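How to Pressure Test a Water Rocket Before the First Launch

Published January 29, 2020 by the Donemen Rocket Club

Last August our club lost a good rocket at the Skaltivstead field. The bottle opened at the glued seam while it was still on the pad. After this we made a rule that every pressure vessel gets a water test at home before it goes to the field. The test is simple and you can do it in one afternoon.

Why we fill with water

Air under pressure stores a lot of energy, and water stores very little. When a bottle full of air breaks, pieces can fly far. When a bottle full of water breaks, you mostly hear a crack and get wet shoes. So fill the bottle completely and let no air stay inside. This is the most important step on the page, please do not skip it.

What you need

A finished bottle section, a hand pump that can push water, a pressure gauge, a hose with a one-way valve, a plastic storage box with a lid, safety glasses and a notebook. We use a Bühler test cap, but any cap that fits your bottle neck tightly is fine.
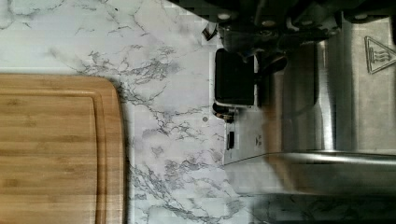

Cutting board on the counter.

Step one – look at the bottle

Hold the bottle against a lamp and turn it slowly. White lines in the plastic mean that it was bent or stressed, and such a bottle should not be used. Check also the glue line. It should have the same width all the way around, without bubbles. If you find a bubble near the edge, make a new joint. Adding more glue on top does not repair it.

Let the glue cure for 40 hours before you continue. The tube may promise a shorter time, but our garage is cold in winter and we prefer to wait.

Step two – fill and close

Put the bottle under water in a deep bucket, and tap it until no more bubbles come up. Screw the cap on while everything is still under the surface. Then connect the hose, which must be full of water too.

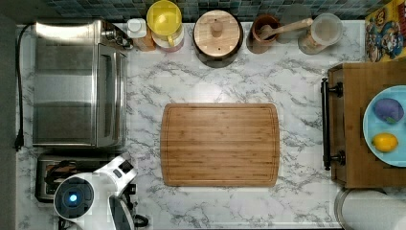

Lay the bottle in the storage box, close the lid and put something heavy on it. The hose goes out through a small hole in the side. Stand at least 3 meters away, with the gauge facing you. Children can watch from behind you, also with glasses.

Step three – raise the pressure slowly

Pump to half of your planned launch pressure and wait 2 minutes. Look at the gauge. If the needle goes down, you have a leak, and most often it is at the cap. Release the pressure, tighten the cap and start again.

When the needle stays, go on in small steps of 100 kPa. Our Ratden class rockets fly at 700 kPa, so we test them to 1000 kPa. Keep the final pressure for the same waiting time, then open the valve and let it down gently.
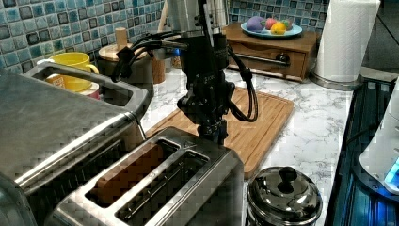
Write down the final pressure, the temperature of the room and the number of the bottle. Measure also the width of the bottle before and after. A bottle that has grown and does not come back to its old size is finished, even if it did not leak.

Step four – dry and mark

Empty the bottle and leave it upside down overnight. Do not use a hair dryer, as warm air can shrink the plastic. Put a strip of tape near the neck with the test date. In our club a bottle is tested again after ten flights or after any hard landing.

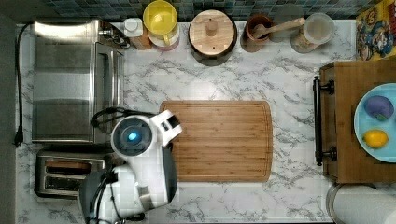 Can I test the fins and the nose cone at the same time?

It is better to leave them off. They do not carry the pressure, and with fins attached the bottle will not lie flat in the box. Glue them on after the test, and keep the glue away from the seam.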